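Empty Units and Short Leases: What Happened to the Garnura Centre in Brirkness
Group project report, Retail and Places module. Marta Stetsiuk, Vittoria Greco, Fulvio Longo
Submitted Oct 9, 2020
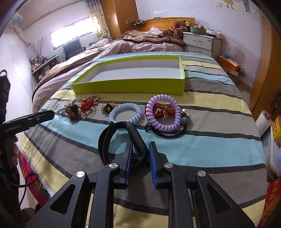 Why we picked it. Marta grew up two streets away from the Garnura Centre and remembers it full. Now it's got whole corridors you walk down with shutters both sides. We wanted to know why shops leave, what the landlord does about it, and whether the small shops that come in afterwards stay. Those were the three questions in our proposal and we've more or less kept to them. The fourth one (car parking) got dropped, see the end.

Background
The Garnura is a covered shopping centre on the east side of Brirkness, two floors, 40 units. It has one big unit at the north end which was a Colombo department store until it closed in May last year. Owner is a property company called Fondine, who bought it from the previous owner when it was already going downhill, according to most of the people we talked to. Fondine didn't answer our first two emails. The centre manager, Noemi Piras, did, and gave us most of an afternoon, so a lot of this rests on her and we've tried to say where.

What we did
Walked both floors and marked each unit open, shut or temporary. Did it twice, different weeks, Fulvio the first time and Vittoria the second, so we could check each other. Two units came out different. One was a key cutter's who was just on holiday. The other we argued over and put down as shut (lights on, stock inside, but no opening hours and never open when we went).
Interviews with shopkeepers. We asked in every open shop, 15 said yes. Short ones, mostly at the till, between customers. Some we couldn't record so it's from notes.
One long interview with Noemi Piras.
Also read the local paper's back issues in the library, as far as we were let. They had reduced hours.

Results: what's open
29 units open on the day of the final walk. That sounds alright but look at where they are. Nearly all the empty ones are on the upper floor at the north end, next to the old Colombo. Ground floor by the bus stop is nearly full. So if you come in by bus and buy a birthday card you might think nothing is wrong with the place. If you come in from the north car park it's shutters until you reach the escalator.

Why Colombo went
This took us longest. There are three versions.
The paper says the rent talks failed. Colombo wanted a lower rent and a shorter lease, the owner wanted to keep the old terms, and the two sides couldn't agree before the lease ran out.
Shopkeepers mostly said the store was dying anyway. One had worked there on Saturdays and said the top floor was closed off for stock long before the end.
Noemi's version is somewhere in the middle. She said the rent was a real problem but the service charge was worse, becuase it is worked out on floor area and a department store has a lot of floor. She couldn't show us the figures. We believe her but can't prove it.
We think all three can be true at once. A store doing well would probably have paid.

What happened to the neighbours
Main finding really. A lot of small leases at that end had a clause letting the tenant pay less, or leave early, if the big store shut. We didn't know about these before the project (they get called co-tenancy clauses, more common in America from what we read). Noemi confirmed some tenants had one and some used it. She wouldn't say which and we didn't push.
So the order goes: big shop shuts, footfall drops at that end, the clause kicks in, shoe shop goes, then the café that lived off both. The café owner now has a smaller place on the ground floor and told Vittoria that moving was the best thing she'd done, should of gone earlier.

The temporary lets
Fondine's answer has been short lets. Three months, low rent, tenant pays the electric. Noemi listed a craft stall, phone repairs, a second-hand school uniform shop, a place selling mattresses. The uniform shop is run by Ilaria D'Amico and was our best interview of the small ones. Her points:
- three months is not long enough to get known, you spend the first one explaining you exist
- can't borrow against it, so no proper fittings. Hers are rails from a closing down sale
- you can be asked to go at short notice if a full-price tenant turns up. Hasn't happened to her yet
- she'd sign for two years tomorrow if they'd offer it at a rent she could manage
Against that, she said she would never have opened at all on a normal lease. Too much money up front. So short lets do get people in. Whether they keep them is the question and we can't really answer it from a few weeks' looking.

Noemi said the short lets are also good for the building. Lights on, doors open, less damp. She'd like some of them turned into longer ones but it isn't her decision.

What other places have done with the big unit
We looked for ideas that might suit the old Colombo. Splitting it up into smaller shops is the obvious one but it needs new walls, new wiring, new fire exits, and there are already small units standing empty next door, so who for? A gym was mentioned by four different shopkeepers. A clinic or council offices by two. Noemi said there had been viewings. No more than that.
Our own view: anything that brings people to the north end in the daytime on weekdays. A gym is busy before work and after work, when most of the shops are closed. Offices or a clinic would suit the café trade better. Marta disagrees and thinks the gym is the only one that would pay rent.

Problems with the project
Not enough time. Shops were on odd hours this year and some of our empty looking ones may only have been keeping short days. We tried to allow for that with the second walk.
No rent figures at all, from anybody. We'd hoped for at least a rough idea.
Shopkeepers who'd already left are the ones we needed most and we only found one, by phone, and he didn't want to be in it.
The parking question: Fulvio did a count in the north car park but the barrier was broken and people were using it for the station, so it tells you nothing. Left out.

Who did what
Marta: background, library, the Piras interview, this write up. Vittoria: second walk, café and shop interviews. Fulvio: first walk, floor plan (handed in separately, on paper), car park. Ilaria D'Amico's interview was all three of us.

Thanks to Noemi Piras and everyone who talked to us at the till. Interview notes are in the folder with the floor plan, names taken off where people asked.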